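The Clear Desk Gospel

Every February, when the decorations are down and the gym memberships are starting to lapse, somebody tries to sell me an empty table. This year it was Costigan, a consulting outfit that charges offices by the head to teach people how to put things away. Its course lasts 21 days. The promise is that a bare surface will give you back your mind.

I have no quarrel with tidying. I do it when company is coming. What bothers me is the claim underneath, that a person with papers on her desk is thinking badly, and that the cure is a subscription.

Costigan's brochure says its clients save 30 minutes a day. I asked how that was measured. The clients were asked, I was told, at the end of the course, by the person who had taught it. Had anybody timed them? The woman on the phone said people know when they feel better. Maybe so, but feeling better and finding the invoice are separate matters.
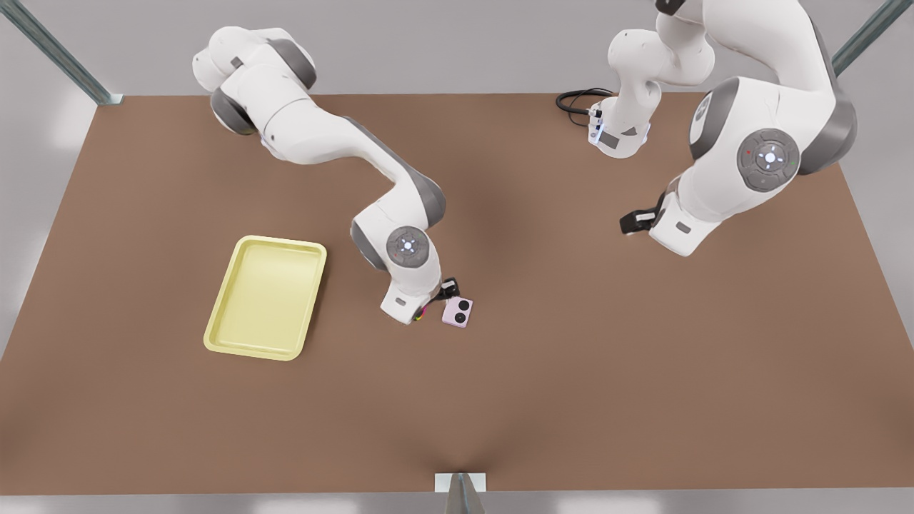
Where the piles go

Rawiri Wihongi managed the billing office at Trevuslow, a furniture wholesaler, when the clear desk rule came in. He liked it for a week. Then he noticed the drawers.

"You couldn't shut them," he told me. "Everything that used to be on top was now underneath, and you had to remember what it was."

The company's answer was to buy software. The package, called Asis, scanned the loose paper so the drawers could be emptied too. By the time Wihongi left, his shared folder held 2,922 files, many of them named "scan." He went back to keeping the week's work in a stack by his elbow, and put it in a cupboard whenever the managers walked through.

I heard versions of this from other offices. The mess had moved to a cabinet, a hallway, the back seat of a car. The people who praised the rule most tended to have an assistant, and when I asked to see the assistant's desk the subject changed.

Then there is the furniture. Rolen, which makes desks, now sells one with no drawers at all, at 3 times the price of its ordinary model. You pay extra for what has been taken out. The catalog calls this "freedom from storage." My grandmother had a table with no drawers. She called it a table, and she kept the bills in a cookie tin on top of it.

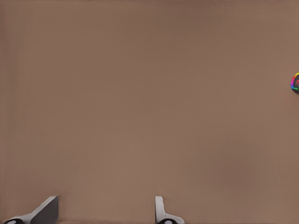
A nearly bare surface, close to the ideal of the clear desk movement.

Some jobs do call for bare surfaces. I would like my dentist to put things away. But a bookkeeper in the middle of a quarter is going to have paper out, and making her hide it at five and dig it out again at nine costs time that never shows up in the brochure.

Before hanging up, I asked Costigan whether anyone had ever finished the course and gone back to piles. They offer a refresher for that. It also lasts 21 days, and it costs the same.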